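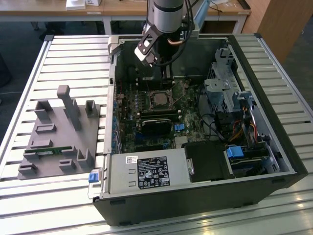

Fig. 1. A desktop tower on its side, panel off. Green motherboard, processor in its socket with no cooler fitted.

Week 4: Where does the heat go?

Every watt a processor draws from the wall ends up as heat in the room. All of it! Students are often surprised by that, so please sit with it for a minute before the problem set.

The metal lid on a processor is called a heat spreader. Its job is conduction: it takes heat from a tiny piece of silicon and passes it over a wider area. The rate depends on the area, the thickness, the temperature difference and a property of the material called thermal conductivity (k in your tables).

After that, convection takes over. Moving air carries heat off far better than still air, and I love how quickly you can feel this for yourselves – blow across the back of a wet hand.

Now scale it up. The Wollon reading describes a server hall with 533 machines whose waste heat warms the public pool at Sondau. Same physics, bigger pipes.

Problems for section
1. A heater delivers 3000 J to a block of copper in 19 s. Find the average power.
2. Redo Problem 1 for 1028 J in the same time.
3. Read Ostermann, chapter 2, and sketch the heat path from chip to room air. Label each step as conduction, convection or radiation.

Bring your sketches – we'll pin them up and argue over the arrows.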